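Magazine > Education > Workshops
Shelf Work at Stoneck
The college robotics club has spent a term on one job: taking goods off a shop display and putting them somewhere else.

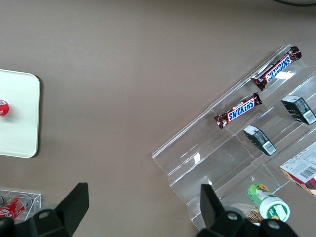
3 min read | 412 views

The Stoneck club meets at six in the evening in a ground-floor lab at the Brouwer building. It has 14 members, most of them second-years, and one task for the year. An arm must pick a named product from a tiered stand and set it down on a tray without moving its neighbours.

The stand is clear acrylic, chosen by the students over a painted metal one. Glare on the panels and raised lips on each step make it a poor target for a depth sensor, and the Lovlow student contest, which the club enters in May, uses the same type.

Stock is ordinary. Two Snickers bars lie end to end on the top tier, with small dark cartons a step below and a green-and-white bottle on its side at the bottom. A Coca-Cola can in a clear box is kept for a separate lifting test.

Marloes Van Dijk, who supervises the club, sets the weekly trials. "The wrapper is the hard part," she says. "The software finds the bar and the fingers close on the crimped end, so the bar swings. We now ask for the grasp point to be at the middle third."

The last full set ran to 125 attempts, of which 71 met the contest rule. Most of the failures were on the lower tiers, where a finger touched the lip on the way in. The students have since changed the approach angle and slowed the final part of the move. They have yet to repeat the full set.

Control code is written in pairs and reviewed by a third member before it goes on the arm. The club's planner, Irnier, began as coursework and still has gaps: it treats the stand as a solid block and will not reach between two steps. A rewrite is under way.

Shares 6 | Comments 0
Back to top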